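Datwood two-door sink cabinet, dark brown: review after one winter 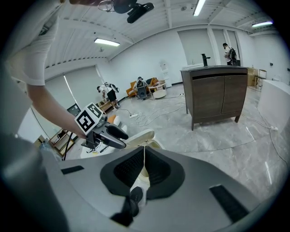
Kitchen & Utility > Cabinets

Bought this in November for the workroom, writing it up now because Pei-shan Yeh asked me twice and I keep saying tomorrow. Quick one, I have a class at 5.

Short version: good cabinet, annoying instructions, would buy again. Four stars.

Wanted something with a real countertop and a faucet on it that didn't look like a hospital. Room is very white. White walls, white ceiling with the beams, white shades. Everything I put in there before looked like it was floating. The dark brown fixed that in one go. Looked at the Okus too, nice color but no legs, it sits flat on the floor and I did not want that with mopping.

Legs. Short, but enough to get a flat mop head under. A regular broom, no. A robot vac, forget it. I do the floor in there every other day and the marble pattern hides dust until the sun's low and then wow. So being able to reach underneath is most of why I like this thing.

Assembly: 44 minutes with a second person holding the back panel. Alone, don't. The sheet that comes with it is one page, drawings only, and step 7 shows the left door twice. Left door twice! Put it on upside down, took it off, put it on again. The hinges are fine once you find the adjusting screw, it's the back one, not the front. Would of been nice to print that.

Doors hang even now. One drifted a little after the heat came on, quarter turn, done. They close soft enough but it isn't a true soft close, so don't slam. Inside is one big space, no shelf. I put in a wire rack from the Plotik closet range, 28 dollars, fits beside the pipes with a bit of room to spare. Bucket, rags, spare bulbs for the ceiling lights, paper towels.

Countertop. Dark, so water spots show. Wipe it and they go. Coffee left overnight came off with dish soap. Have not tried anything hot on it and I'm not going to.

Faucet not included, this trips people up. The black one on mine is from Seo, bought seperately. Hole was already cut and the fit was right, no drilling. Black on dark brown looks better than I expected, I nearly went chrome.

Things I don't like. No handle template, so measure it yourself. Smelled like varnish for a week, we kept the window open. And it is heavy, carry it in with the doors off, I mean it.

Someone in the comments asked if it's too big for a small kitchen. Can't say, mine's in a workroom with plenty of space around it. Tape the size out on your floor first. The Okus is narrower if you're stuck.

Will update if the finish starts to go around the faucet, that's where my old one went first.

Posted 25 July 2022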